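A toy library in Bajwa will open a play grocery market for young children in March, using a room that had held folding chairs and boxes of old magazines for most of the past decade.

The market is a project of Isa, the nonprofit that runs the toy library on the ground floor of the former Tostamero warehouse. Families with children between 2 and 6 will be able to book the room for 50 minutes at a time. There is no charge for library members. Other families will pay a small fee at the desk, which the group says will go toward cleaning supplies and replacement pieces.

Children will shop from low shelves and crates stocked with pretend food, carry what they pick to a counter, and pay with cardboard coins. A second corner has a toy stove and a child-height table where the shopping can be turned into dinner. The two areas share one supply of food, and staff expect a good part of each session to be spent carrying it back and forth.

The collection now stands at about 800 pieces. A large share came from a preschool in Nudar that closed its doors last summer and offered its playroom contents to anyone who would pick them up. The rest arrived from households in Bajwa after the library put a notice in its window asking for play food in any condition.

That wording brought in more than expected. Donations filled the hallway outside the office through the fall, and the library stopped taking them before the holidays. Fruit was by far the most common item, followed by fried eggs and slices of pizza. Bread was scarce. The library is still looking for loaves and rolls, along with egg cartons, small baskets and a working toy scale.

Sorting took most of the winter. Each piece was checked for cracks, sharp seams and loose parts, then washed in warm water with dish soap and set out to dry overnight. Items with fabric, such as felt sandwiches and stuffed vegetables, went through a washing machine in mesh bags. Anything that had split open, had mold inside or shed paint was thrown out.

Small parts were the main concern. The library follows a simple rule for the market: anything that fits inside the testing tube kept at the front desk stays out of the room, even if it came as part of a larger set. That removed most of the loose berries, several sets of peas and nearly all of the candy. Bunches of fruit were pulled on by hand to see whether any piece would come away, and those that failed were not repaired.

The group decided against glue after trying it on a few items last year. Repaired pieces came back broken within weeks, according to the library's notes on the trial, and one had to be taken from a toddler who was chewing on the part that had come off.

Items that passed were sorted by kind and given a place in the market. Produce goes at the front, in shallow crates that a 2-year-old can reach into without climbing. Cans and boxes are on the wall shelves. Pretend eggs, cheese and milk are in a painted cabinet that serves as the refrigerator. Each crate has a drawing on the front as well as the word for what belongs inside, so that children who do not read yet can help put things away.

Putting things away is part of the session. The last 10 minutes of every booking are set aside for it, and a bell at the counter will ring to mark the start. Staff tried the routine with two groups from a nearby child care center in the winter. The older children finished early and asked to keep sorting. The younger group put almost everything in the apple crate.

The library is also making a printed catalog of the pieces, partly to keep track of them and partly so that families can borrow sets to take home. Each item or set gets a number, a short description and a picture. Borrowing will work the same way as it does for puzzles and games, with a limit of two sets per family and a loan period of three weeks.
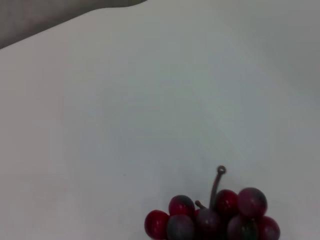
Sets for home use will be packed in clear zippered bags with a card listing what is inside. The first 25 are planned around meals and shopping trips, among them a breakfast set, a picnic set, a soup set and a fruit stand. Parents are asked to check the card before bringing a bag back and to tell the desk if something is missing. There are no fines for lost pieces.

Not everything in the market is secondhand. The counter and the crates were built for the room by a carpentry shop in Nudar, which charged only for lumber and screws. The cardboard coins were cut from cereal boxes and covered with clear tape, and the library expects to make new ones every month or so. Shopping bags were sewn from old curtains.

The room itself needed some work before it could be used. The old carpet was taken up, the walls were painted, and a heater that had not run in years was replaced. Isa paid for the work with a local grant and with money from its fall rummage sale. A new door with a window was added so that staff at the desk can see inside, and the light switch was moved higher on the wall after the first trial group found it.

Up to eight children can be in the market at once, and every child must come with an adult. Strollers will have to stay in the hallway. Real food and drinks are not allowed in the room, but there are benches near the entrance where families can have a snack before or after their visit.

Morning sessions will begin at 9:30 and are meant for the youngest children. Afternoon sessions are open to the full age range. One afternoon session each week will be kept quiet, with fewer children, lower lights and no bell. Families who would like that session should mention it when they book.

After each day's last booking, staff will wipe down the counter and wash whatever has ended up in the basket marked for cleaning. Anything a child has put in their mouth goes in that basket. The full collection will be washed once a month, and the market will be closed on that day.

Bookings for March can be made at the library desk or by phone during opening hours. Donations of play bread can be left at the desk at any time the library is open.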